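Über uns

Die Hauswirtschaftliche Schule Arneck ist eine staatlich anerkannte Bildungseinrichtung in freier Trägerschaft. Träger ist die Gough-Stiftung. An den beiden Standorten Arneck und Vedthorpe werden im laufenden Schuljahr 373 Schülerinnen und Schüler unterrichtet. Der Bildungsgang umfasst die Fächer Nahrungszubereitung, Vorratshaltung, Haus- und Textilpflege sowie Haushaltsführung und schließt mit einer praktischen Prüfung ab.

Unser Auftrag

Die Schule vermittelt Kenntnisse, die für die Führung eines privaten Haushalts ebenso benötigt werden wie für die Arbeit in Heimen, Tagesstätten und kleineren Betrieben. Im Mittelpunkt steht der praktische Unterricht. Er findet in Gruppen von höchstens vier Personen statt und wird durch theoretische Stunden in Ernährungslehre und Warenkunde ergänzt.

Die Übungsküche

Für den Grundkurs steht eine Küche in haushaltsüblicher Größe zur Verfügung. Großgeräte kommen erst im zweiten Ausbildungsabschnitt hinzu. Die Einrichtung ist bewusst schlicht gehalten: ein weißer Elektroherd mit Spiralkochplatten, weiße Unterschränke, eine Arbeitsfläche aus Holz und ein Spülbecken aus Edelstahl am Fenster. Gewürze werden in kleinen Gläsern neben dem Herd aufbewahrt, mehrere davon mit rot-weiß karierten Deckeln. Kochlöffel, Pfannenwender und Schöpfkellen gehören in den Behälter an der Rückwand, Messer werden vor Arbeitsbeginn auf dem Schneidebrett bereitgelegt.

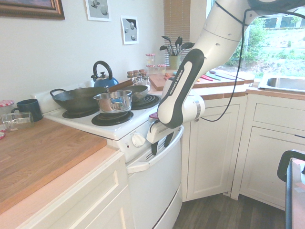 Unterrichtsinhalte im Grundkurs

Der Grundkurs umfasst 172 Unterrichtsstunden. Behandelt werden die Auswahl des Kochgeschirrs, die Einteilung der Arbeitsfläche, Garverfahren auf der Platte und im Backofen sowie die Reinigung und Pflege der Geräte.

Besonderes Gewicht liegt auf der Ordnung am Herd. Die Schülerinnen und Schüler lernen, Topf und Pfanne der passenden Kochplatte zuzuordnen, Stiele und Griffe sicher auszurichten und nicht benötigtes Geschirr rechtzeitig abzuräumen. Auf einem kleinen Herd rücken Wasserkessel, Kasserolle und Bratpfanne rasch eng zusammen. Wie mehrere Gefäße nebeneinander zu handhaben sind, wird deshalb in einer eigenen Unterrichtseinheit geübt. Zum Abschluss jeder Stunde werden Kochfeld, Bedienblende und Backofentür gereinigt. Die Arbeitsfläche ist trocken und frei zu übergeben.

Bewertet werden Arbeitsablauf, Ergebnis und der Zustand des Arbeitsplatzes. Eine schriftliche Arbeit je Halbjahr tritt hinzu.

Bibliothek und Lehrmittel

Die Handbibliothek am Standort Arneck umfasst 991 Bände, darunter Kochbücher, Nachschlagewerke zur Warenkunde und ältere Haushaltslehren aus dem Nachlass der früheren Frauenschule Jorthorpe. Sie ist während der Unterrichtszeiten zugänglich. Eine Ausleihe ist gegen Vorlage des Schülerausweises für die Dauer von zwei Wochen möglich. Die Bände aus Jorthorpe können nur im Lesezimmer eingesehen werden.
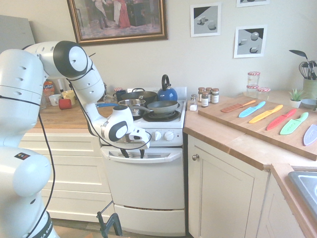 Arneck, 11. Juli 2001

Mitteilung der Schulleitung zum neuen Schuljahr

Anmeldungen zum Grundkurs werden ab sofort im Sekretariat entgegengenommen. Der Unterricht beginnt im Oktober. Beizufügen sind ein Lebenslauf, eine Abschrift des letzten Schulzeugnisses und die Bescheinigung über die Belehrung zur Lebensmittelhygiene. Letztere kann bis zum ersten Unterrichtstag nachgereicht werden.

Arbeitskleidung ist von den Schülerinnen und Schülern selbst zu stellen. Erforderlich sind zwei helle Schürzen, eine Kopfbedeckung und geschlossene, rutschfeste Schuhe. Kochgeschirr und Messer stellt die Schule, eigene Messer dürfen im Grundkurs nicht verwendet werden.

Die Hausordnung und die Küchenordnung gelten an beiden Standorten in gleicher Fassung. Sie werden mit der Aufnahmebestätigung zugesandt und sind unterschrieben zurückzugeben.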